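Ticket: two-arm table, bottle rack cell
Opened by: Noeline Maihi
Assigned: Ryan Horrocks
Priority: was high, now medium
Status: open, watching

Tue 1 September

Noeline Maihi
Front arm is dropping out at the top of the lift again. Picks the bottle out of the rack fine, goes up, then protective stop. Pendant says joint torque, joint 3. Clear it, run it, same thing maybe four cycles later. Rear arm not complaining. Program is the Dikus pick and place, nobody has touched it since March as far as I know. Can't get the batch done like this.

Ryan Horrocks
Which rack, the copper wire one? And was the bottle still in the gripper when it stopped?

Noeline Maihi
Yes copper one. Yes still in the gripper, hanging there. Had to hold it while I opened the fingers.

Ryan Horrocks
OK please don't do that alone. One person on the bottle, one on the pendant, and hit the e-stop first if hands are going in under the wrist. Release from the gripper page after that, slow speed. Coming down after lunch.

Ryan Horrocks
On site. Log pulled off the front pendant. 1,527 cycles on the counter since last reset. All the stops are at the same waypoint, lift_high, so not random. Things I looked at so far:

Mounting plate bolts, front arm. All tight.
Mounting plate bolts, rear arm. One had a bit of turn left in it, nipped up. Don't think its related.
Brake test joint 3, pass.
Freedrive by hand, no load, moves smooth all the way up. No grinding.
Payload setting in the program: 500 g. What do the bottles weigh??

Noeline Maihi
No idea. They're the dark ones from Urnberg, same as always. I can put one on the kitchen scale.

Noeline Maihi
OK they are NOT the same as always. Rawan says this lot came in full, the old ones were empties. Scale won't read it, goes to error. So well over.

Ryan Horrocks
There we go then. Or half of it anyway. Arm thinks it's holding 500 g, it's holding a lot more, and lift_high is where it's reached out furthest so that's where it trips. Need a real number before I change anything. Who has a proper scale?

Rawan Obeidat
I do, goods in. Send one over. Also sorry, should have said. The order just said bottles.

Ryan Horrocks
Got the weight, thanks Rawan. Put it in as payload plus the center of gravity offset, measured from the flange. Saved as a new installation file, NOT over the old one. If you go back to empties you have to load the old file back, please please check the name at the top of the screen before you press play.

Ran 20 minutes at half speed. No stops on lift_high.

Then it stopped on place. Different fault. Of course.

Ryan Horrocks
Place fault: bottle touching the loop of the rack going down, arm feels the contact and stops. It is a real contact so the stop is correct, don't let anyone turn the sensitivity down. Rack has moved. It's supposed to sit on its pencil marks inside the tape square and it was off toward the side table. Also the loops are a bit bent, one side. Bent back by hand, near enough.

Corina Grecu
Could be me, I moved the rack to re-tape the grid. The paper had creased and the tape was lifting. Put it back by eye.

Ryan Horrocks
No problem but by eye isn't good enough for this one. Gap between bottle and wire is tiny. Steps for whoever moves it next:

1. Home both arms, e-stop in on both pendants.
2. Rack back to the pencil marks. If the paper's been changed, redraw them from the old sheet before you throw it out.
3. E-stops out, front arm to rack_approach, slow speed, empty gripper.
4. Jog down and look from two sides. Fingers should come down centered on the neck.
5. If off, shift the rack, not the waypoint.
6. One bottle up and down three times before you let it run.

Corina Grecu
Can we not just screw it down?

Ryan Horrocks
Would like to. Through paper into the table is fine for the arm plates, but the rack gets swapped for the Zevari trays so it has to come off. Asked Murray about two locating pins.

Murray Ashby
Pins OK. Will cost it. Cadwaladr did a pin plate for us for 299 last time, which seemed steep for a bit of plate. I'd rather make it here.

Ryan Horrocks
Fine by me. Need it flat and need it to come off without tools, rest I don't care.

Ryan Horrocks
Other stuff found while I was there, not causing the fault:

Gripper cable on the rear arm has a big loop in it. Not catching now but it will if somebody adds a wrist rotation. Needs a velcro tie at the wrist and one at the elbow.
Cables at the back of the side table are a mess. I couldn't tell which Ethernet was which without pulling on it. Label before next visit pls.
Both pendants live flat on the side table. Easy to grab the wrong one. Put a strip of colored tape on each plus matching tape on the arm base. Noeline grabbed the wrong one today and so did I.
Spare coils in the cabinet are fine where they are, but get the cloth out of there.

Noeline Maihi
Tape done. Cloth still in there, will do it.

Ryan Horrocks
Reran full speed with full bottles. More than 2 hours, no torque stops, one contact stop on place, that was a bottle loaded crooked by hand. Counting that as good. Dropping priority to medium, leaving open until the pins are in. Until then check the rack against the marks at the start of every shift and write it on the sheet.

Noeline if joint 3 comes back, don't just clear it. Leave the arm where it is if it's safe, note the waypoint name, save the log to the stick, then ring me. Name of the installation file too.

Noeline Maihi
Will do. Running the rest of the batch now, bottles going back in the rack OK.
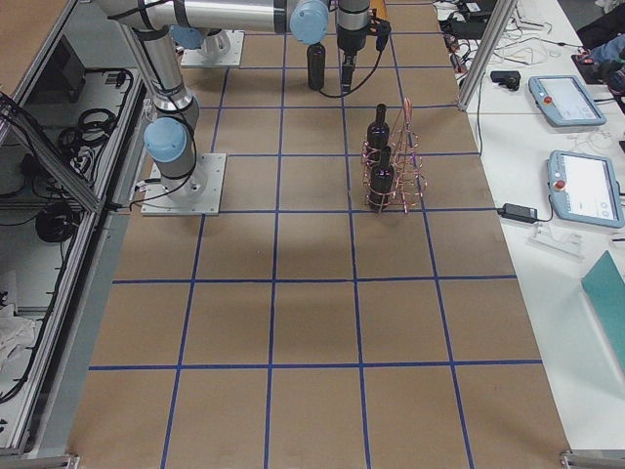 Ryan Horrocks
Good. Last thing, when the pins go in I want to reteach rack_approach and lift_high from scratch, so don't book the cell that morning. Murray tell me when you have the plate made and I'll bring the calipers.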